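Marikar Kit Purchase: Project Report, Equipment Planning Section

2. What we were asked to cost

Our group was given the job of working out what the Clutudwood lab would need to buy before next year's students could start recording household tasks with hand-held grippers. The brief said to assume the Marikar kit. I have left that assumption in, but I don't think it should have been made before anybody had done the sums, and I say so again in section 4.

The supplier's price for one gripper is $700. That sounds reasonable until you read what it leaves out. Most household jobs worth recording need both hands, so every station needs a pair, and the $700 becomes $1,400 before anyone has bought a memory card. The sales sheet from Suton gives the single price in large type and mentions pairs only in the footnotes.

2.1 Choosing the tasks first

We tried to start from the tasks and work back to the gear. Cloth was the obvious place to begin. The supplier's own material leans heavily on folding, and all a station needs is a bed and some things to fold. I would be careful with that argument. A bed costs nothing if a student already sleeps in it, but the labour of resetting a piece of cloth between takes is real and no line in the draft budget covers it.
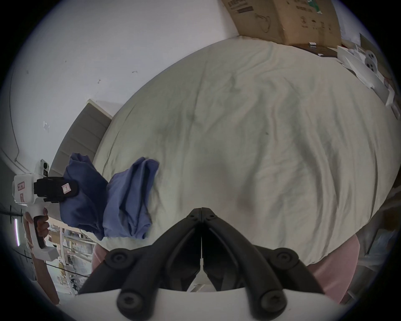 The draft budget allowed for 160 hours of recording. It didn't say whether that meant hours of usable footage or hours of a person being paid, and those are very different numbers. We asked for it to be defined and were told to use our judgement. Our judgement was to treat it as paid time and to assume that a fair part of it goes to charging, copying files and doing takes over.

2.2 Spares

The kit comes with no spare jaws. Suton's reply to our email was that the jaws "should last," with no figure attached. We have put down one spare set per station. It may be too many or too few, and I can't defend it with anything better than caution. If the lab wants a proper number it will have to ask for wear data in writing before it signs.

3. Storage and software

The quote includes a licence for Disport, which sorts and labels the recordings. The licence is free for the first year. The price for the second year was not available when we asked in January and still isn't. I would not budget it at zero, which is what the draft does. Storage is the easier part, as the lab already has drives and we only need to add to them.

4. Recommendation

The draft asked for up to 4 stations in the first round. We recommend 2. A smaller order would let the lab find out how much of the paid time turns into usable recordings, and the supplier has confirmed that more units can be added later at the same unit price. We would like that confirmation in the contract as well.

I am also not convinced the Marikar kit is the right choice, as it was the only one we were given a quote for. A second quote should be obtained before any money is committed. If the deadline makes that impossible, the report to the faculty should state plainly that no comparison was done.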